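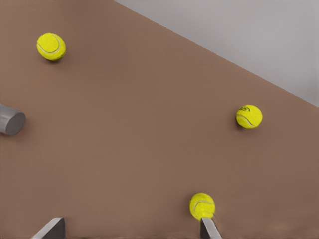 My day at the Turnero storage fair

07/02/2022

I have wanted to go to the Turnero fair for ages, and every February something gets in the way. This year the car was fixed, the dog had a sitter and I had a free pass from the newsletter, so off I went. It's a small show by any standard. One long hall, a side room for talks, and a coffee stand that ran out of lids before eleven. But if you like hard drives, memory cards, docks and little boxes that blink, it's a very good way to spend a day, and I came home with a sore neck and a bag full of stickers.

Parking first, because people always ask. The main lot was full when I got there, so they sent me to the overflow behind the bus depot. It's a ten-minute walk and part of it is gravel. Wear real shoes. There is supposed to be a shuttle but I never saw it going in my direction.

I started at the far end of the hall, which I always do at these things, since everybody else piles up at the first booth inside the doors. The far end this year was mostly backup gear. Hamdy had the biggest spot, with a four-bay home server running out in the open so you could put your ear next to it. I liked that! The floor was so loud it didn't tell me much, but the guy at the booth walked me around the back into a kind of closet they had set up with foam on the walls, and in there I could hear it properly. A low hum, and a click every so often when the drives woke up. I could live with that in a hallway. In a bedroom, no.

What I really wanted to know was how the Hamdy box handles a dead drive, so I asked, and they pulled one out right there while a movie was playing off it. The movie kept going. They put a blank one in and the light went orange and the rebuild started. The estimate on the screen said 14 hours, which made a couple of us laugh, but my old one at home takes longer than that with smaller drives, so I can't be too snotty. I asked about the price and got the "later this spring" smile.

Across the aisle was Zelero, and they were all about pocket drives. I have two of their older ones, and the rubber sleeve on both has gone sticky, the way that stuff does after a few summers in a glovebox. I brought one along to show them (yes, I am that person). They were nice about it. The new ones have a hard shell with a loop at the corner, and the cable plugs in on the short side now, so it doesn't stick out and catch on everything when you have it sitting next to a laptop. Small change, big difference to me. I have bent two plugs that way.

They had a copy test going, where you could hand them a folder on your own stick and they would time it. I gave them my vacation photos, 1,352 files, most of them of the same lake. It went fast for the first stretch and then slowed down, and the woman running the test said right away that my stick was the slow part and the drive was just waiting on it. She was right, I tried it later at home from the laptop and it was a different story. So if you go next year, bring a decent stick or you will learn nothing except that your stick is old.

Lunch was a grilled cheese from the truck outside. Fine. Long line. Bring a sandwich.

The afternoon talks were in the side room, and I made it to two of them. The first was about how to keep family photos for a long time, and it was the best thing I saw all day. The speaker's main point was that most people lose pictures when they move from one phone to the next, or when an account gets closed, and that a drive going bad is only one of the things to plan for. She suggested picking one date a year and plugging everything in, all of it, just to see that it opens. I have a drawer with 13 memory cards in it and I could not tell you what is on more than three of them. So that's my project for this month. I may need a reader that takes the really old fat cards, so if anyone has one they like, leave a comment.

The second talk was on encryption and I'll admit I got lost halfway. The part I did follow was about writing down the recovery key on paper and keeping it somewhere other than next to the drive. I looked around the room and you could see a good number of guilty faces. Mine too. It's taped to the bottom of mine.

After that I went looking for Binano, who I only knew from their USB hubs. They had a tiny table near the restrooms, poor things, but it was one of the busiest spots in the place because they were selling last year's stock out of a crate. I got a hub with a power switch on every port for 40 dollars, which is more than I meant to spend, and I'm using it right now. The switches are stiff. I hope they loosen up. The lights on it are also very blue and very bright, and I have already put a piece of tape over two of them.

They also had a dock that holds two bare drives standing up, like toast. You can clone one to the other with a button and no computer at all. I stood there and watched it for way too long. I didn't buy it, but I took the leaflet, and the leaflet is on the fridge, so we'll see how long that lasts.

Some gripes. The signs were bad. Booth numbers were on the carpet, and once people are standing on the carpet you can't read them. The wifi was no good in the back half of the hall, and half the demos needed it, so there was a lot of "well, normally this would come up." And I'd love a few more chairs. I ended up sitting on a windowsill with my coffee, next to a man eating a whole rotisserie chicken.

Would I go again? Sure. I'd get there earlier and do the talks first, and I'd bring that list of questions I typed up so carefully and left on the printer. Passes for next year aren't up yet, but the newsletter usually sends them out a few weeks ahead, and you can sign up at the fair's front page.

Next post will be the memory card drawer, if I find the time and the right reader.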